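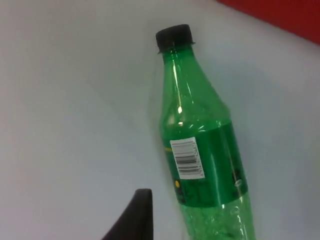
Getting Bottles and Jars Clean Enough to Reuse

Empty bottles are handy for watering seedlings, storing homemade cleaner or keeping dried beans. Most of the work is in getting the smell and the label off.

Rinse first, soak later

Rinse a bottle the same day you empty it. Sugar dries into a film on the shoulder and under the neck, and a brush won't reach it easily. Fill the bottle one-third full with warm water, add a drop of dish soap, put the cap on and shake. Empty it and rinse until there are no suds.

Keep the water warm, not boiling. Thin plastic soda bottles shrink and buckle in very hot water, and they don't go back to shape.

For film that stays put, add a spoonful of uncooked rice with the soapy water and shake for 30 seconds. Pour it out through a strainer so the rice doesn't go down the drain.

Smells

Baking soda works on most of them. Put in a spoonful, fill with cool water and leave overnight. Soak the caps separately in a cup of the same mixture. If a bottle still smells of what was in it, use it for the garden.

Labels

Peel off what comes away dry. Soak the rest for 20 minutes, then rub with a cloth. If the glue is still tacky, spread cooking oil on it, wait, and wipe with soapy water. Scouring pads scratch plastic.

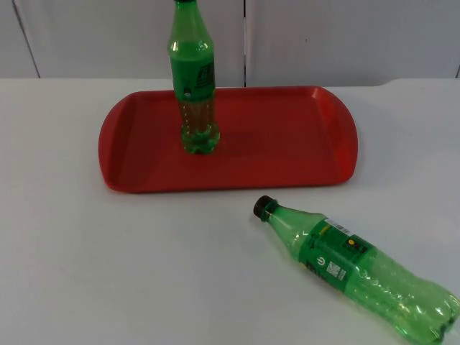 Drying

Stand glass jars upside down on a rack with air underneath. A folded towel will do, but change it when it gets damp. Narrow necks dry slowly, so leave the caps off for at least a day. Chi-keung Chien wrote in to suggest a rolled strip of paper towel pushed halfway into the neck to draw out the last drops. Leave enough sticking out to pull it free.

What to keep in them

Dry goods go in wide-mouth jars. Cleaners go in bottles that are clearly marked on the front, never in anything a child might take for a drink. Don't store bleach, solvents or motor oil in old food containers at all.

For seedlings, make 5 small holes in a spare cap with a heated needle and use the bottle as a sprinkler. Squeeze gently.

Caps and lids

Keep them in a separate box and match them up once a year. January is a good time. Throw out any metal lid with rust on the inside or a torn seal.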